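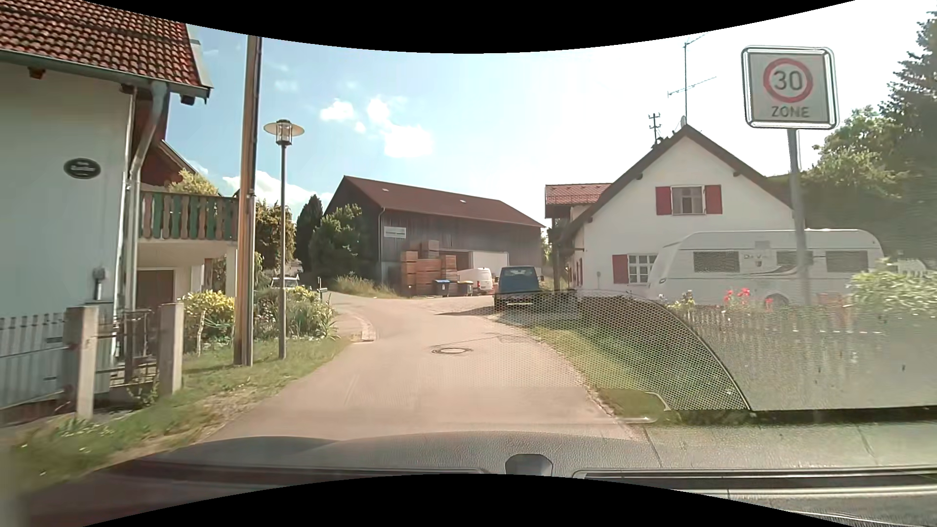 Page modifiée pour la dernière fois en mars

Appel à participation : marcheurs lents, lecteurs de plaques et autres gens disponibles

L'association Altska cherche 20 personnes pour relever les noms de rues, de chemins et de lieux-dits de la commune, tels qu'ils sont écrits et tels qu'ils sont dits. Les deux coïncident rarement. Le plan municipal connaît une « impasse du Puits » que les riverains appellent la Descente, et un « chemin de la Descente » que les riverains n'appellent pas du tout, vu qu'il monte.

Le résultat sera un petit livre, intitulé pour l'instant Wetow. C'est le nom que porte un hameau sur une carte ancienne et sur aucune autre. Nous avons deux hypothèses à son sujet, une faute de copiste et une plaisanterie de géomètre, et leurs partisans ne déjeunent plus à la même table.

Ce que vous ferez

Chaque participant reçoit un secteur, un carnet et un crayon. Le stylo est toléré par temps sec. Vous parcourez votre secteur à pied, vous notez les plaques, les poteaux et les inscriptions sur les murs, y compris celles que la pluie a rendues philosophiques. Vous parlez ensuite aux habitants. Il faut demander « Comment appelez-vous cet endroit ? » et se taire. La seconde partie de la consigne est la plus difficile.

Les réponses se notent mot pour mot. Si une dame vous dit « le virage où Marcel a versé », vous écrivez « le virage où Marcel a versé ». Vous ne corrigez pas, vous ne résumez pas, et vous ne cherchez pas à savoir dans quoi Marcel a versé, sauf si on vous offre le café.

Comptez 5 sorties, à votre rythme, puis une soirée de mise en commun où chacun lit ses trouvailles. L'an dernier, la liste du secteur nord comportait 62 noms, dont un certain nombre désignaient le même noyer.

Qui peut s'inscrire

Toute personne majeure, ou mineure accompagnée d'un adulte patient. Aucune formation en linguistique n'est exigée. Les titulaires d'un doctorat sont les bienvenus à condition de n'en parler qu'en fin de parcours. Il est utile d'avoir une écriture lisible, des chaussures convenables et une bonne entente avec les chiens. Parler le patois est un atout. Croire le parler aussi, mais prévenez-nous avant.

Les personnes qui marchent peu peuvent rejoindre l'équipe des archives, qui se réunit salle Opoku. On y dépouille les registres du cadastre, assis, avec du chauffage une partie du temps.

Ce que nous offrons

Pas d'argent. Autant l'écrire au milieu de l'annonce, là où les gens regardent moins. Les frais de déplacement sont remboursés sur justificatif, la librairie Jirnunier fournit les carnets, et chaque participant recevra 2 exemplaires du livre : un à garder, un à prêter et à ne jamais revoir. Votre nom figurera en fin de volume, orthographié comme vous l'aurez écrit sur le formulaire. Relisez le formulaire.

Encadrement

Hoi-yan Chiang coordonne les relevés de terrain et attribue les secteurs. Les échanges entre participants sont permis, le troc contre des confitures également. Hayley Sugden dirige l'équipe des archives et tranchera les désaccords d'orthographe, sans appel possible.

Pour vous inscrire

Envoyez-nous quelques lignes avec vos coordonnées, vos disponibilités et un nom de lieu que vous êtes seul, ou presque, à employer. Pas de CV. Les candidatures peuvent aussi être déposées à la librairie Jirnunier, dans la boîte posée près de la caisse, celle qui ne contient pas les bons de réduction. Nous répondons à tout le monde, dans un ordre qui nous échappe encore.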